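Most of the cable faults I get called about in home workshops are at the ends, where the conductor meets the plug or the gland. The middle of the run is usually fine. I spent part of May rewiring the dust extractor hose boom in the shed, and these are my notes on service loops.

The boom swings through a quarter circle over the bench. The old cable was fixed at the wall and again 530 mm out, with no slack at the pivot. Every swing loaded the same short section, and the sheath had gone grey and stiff there. I cut it out and found 5 broken strands in the active.

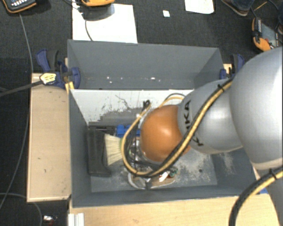

A service loop spreads the bend over a longer length of cable. The rule I was taught is a minimum radius of ten times the outside diameter for anything that moves, and more if you have room for it. Small loops look neater and fail sooner. I've let the cable out in a wide curve at the pivot, with a tie further back. My tie is a hook-and-loop strap so I can adjust it.

Cable length came out at 918 mm between the two fixing points, loop included. I used Aerts flexible, the rubber-sheathed type, from an offcut bin. Dirceu Medeiros suggested a spiral wrap over the top to keep the colour-coded sensor leads with the mains cable. I kept them separate, 50 mm apart, and ran the sensor leads along the other side of the boom.

For the glands I tried Prukow and Evitz in the same size. The Prukow has a longer clamping sleeve and grips the rubber without biting. The Evitz needed another half turn and marked the sheath, so it went back in the drawer.

I plan to inspect the loop after 1,000 swings, going by the counter on the limit switch. The wall end still needs a proper saddle, and the one holding it now is a size too big.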